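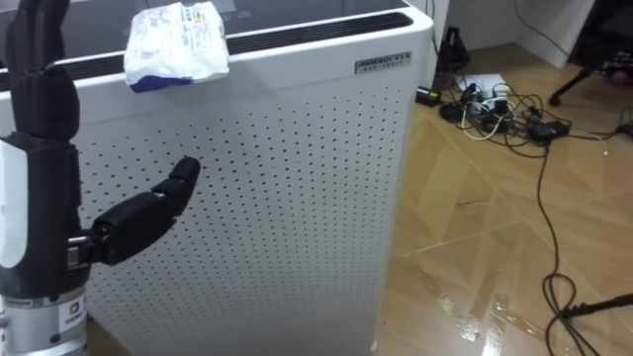
Fig. 1. Top grille and front holes on the big purifier, with a packet over the top edge.

4. Setting up the big air purifier

I wrote this section after setting up the same unit twice in two different rooms and making different mistakes each time. The booklet in the box is fine as far as it goes, but it's printed very small and skips straight from "unpack" to "enjoy clean air" – so this is the longer version, the way I do it now. It covers the tall white one in room 308 at Drivdale. If you have the little Plolau that sits on a shelf, skip ahead to section 5, which is a lot shorter.

You'll want a soft dry cloth, a trash can or bucket for the packaging, and enough floor to walk all the way around the thing. Scissors help with the tape, but please use them on the outer box only.

4.1 Unpacking

1. Cut the tape and fold all four flaps right back. Don't reach in and lift by the top panel! Tip the box gently onto its side, slide the purifier out, then stand it up. It's a tall unit and it's much happier being walked upright than hauled.

2. Peel off the protective film and tape. Go slowly around the corners. The first time I missed a strip along the back and only found it a month later.

3. Take the filter out of its plastic bag. I know, I know. But the filter ships inside the purifier, already in place and already bagged, and it's very easy to assume that everything in there is ready to go. Mine ran bagged for a whole afternoon and I stood there wondering why the air coming out was so feeble.

4. Put the filter back with the pull tab facing you. Press on both sides until it sits flat, then close the cover.

5. Gather up every bag, packet and twist tie before you plug anything in. Small packets get set down on top of the unit "for a second" and then they live there.

Caution: Plastic bags go out of reach of kids and pets right away. Do that part before you read any further.

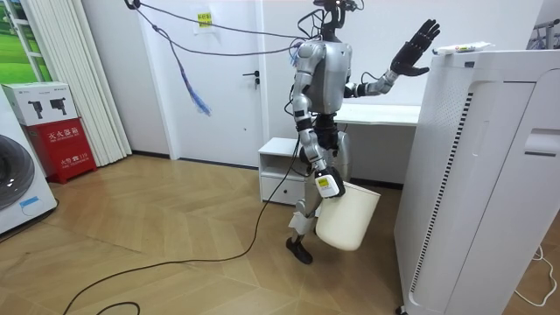
4.2 Clearing the top

I've made this its own step, mostly to nag myself. A flat surface at a handy height collects stuff. In our house it has held mail, hand cream, a phone charger and, for most of one March, a library book. The air has to come out of that long grille, and anything lying over it is in the way.

6. Make sure the unit is switched off, then take everything off the top. I go over with a bucket and just sweep the light stuff into it, then sort it out somewhere with better light.

7. Look down through the grille for anything that may have slipped in – a receipt, a corner of a wrapper. If you can see something, unplug the unit before you go after it. If you can't reach it with your fingers, don't poke at it with a knife or a coat hanger. Call the service number in your booklet.

8. Wipe the top with the dry cloth. If it's sticky, dampen the cloth a little and wring it out hard first. No spray, not even the "gentle" kind.

Note: A purifier is a terrible plant stand. One overwatered fern and you'll be shopping for a new one.

4.3 Finding it a spot

9. Pick a place with open floor in front and to the sides. I leave a good arm's length at the front and a hand's width behind. The booklet may ask for more on your model, in which case go with the booklet.

10. Keep it out from behind curtains, couches and open doors.

11. On a polished floor, lift a little and set down, lift a little and set down. Two people make this easy. Pushing it across the boards with your hip is quicker, and I have the scratch to prove it.

12. Plug it straight into the wall. I had mine on an Ilemeck power strip for a while and kept switching it off with my foot along with the lamp.

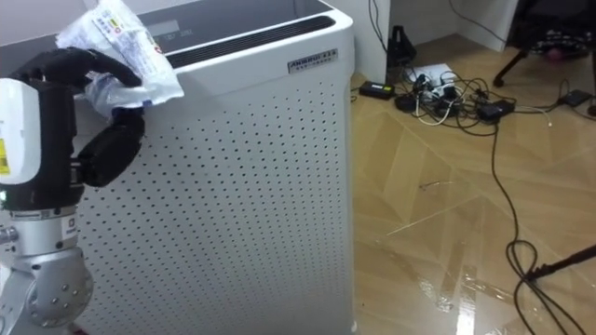
Getting to know the controls goes better if you can see all of the top at once, so do your final tidy before you switch on. Our ANDRUI has its nameplate on the smooth band at the front, which makes it easy to tell which side should face the room. The display area is toward the left of the top panel, and it's pretty dim, so even a crumpled clear bag hanging over that corner is more clutter than I want next to it. The holes down the front and the side need to stay open too, so no sticky notes, no hooks and definitely no magnets shaped like fruit (I tried).

4.4 First run

13. Close the windows and the door. Switch the unit on and set it to its highest speed.

14. Let it run for some 20 minutes. A faint new-plastic smell is normal on the first go. A burning smell isn't – switch off, pull the plug and leave it alone.

15. Hold your hand a little way over the grille. You should feel a steady push of air across the whole length. If one end feels weak, go back to step 7.

16. Turn it down to whatever you can stand to live with. I use the second speed by day and the lowest at night. Our room is 200 square feet, so low does nicely once the air has had a head start.

17. Write the date on a bit of masking tape and stick it inside the filter cover. You'll thank yourself when you can't remember if that filter went in before or after the holidays.

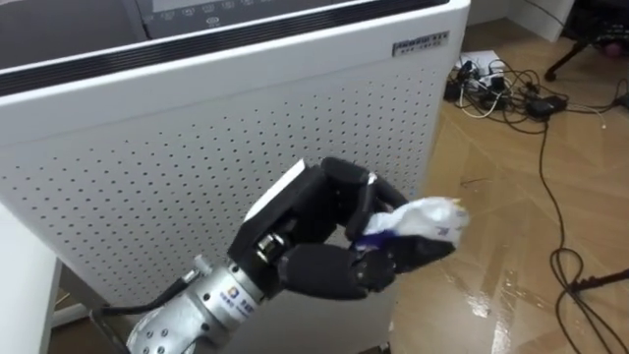
4.5 Keeping it that way

Dust settles in the little front holes long before the filter itself needs any attention. I go over them every couple of weeks with the soft brush on the vacuum, top to bottom, with the unit off and unplugged. Do the floor along the bottom edge while you're down there, as that's where the fluff gathers. It takes less time than making coffee.

For the filter, check it when you do your seasonal cleaning. If it's gray all over, replace it. Don't wash it unless your booklet says in plain words that it can be washed! I buy ours from Greenberg, and I always take the old part number along, having once come home with one that was a finger's width too wide.

Caution: Never run the unit with the filter out, even "just to check the fan."

If you're putting the purifier away for the summer, take the filter out, bag it, and tape a note to the plug saying that you bagged it. Then start again at step 3 when you bring it back out.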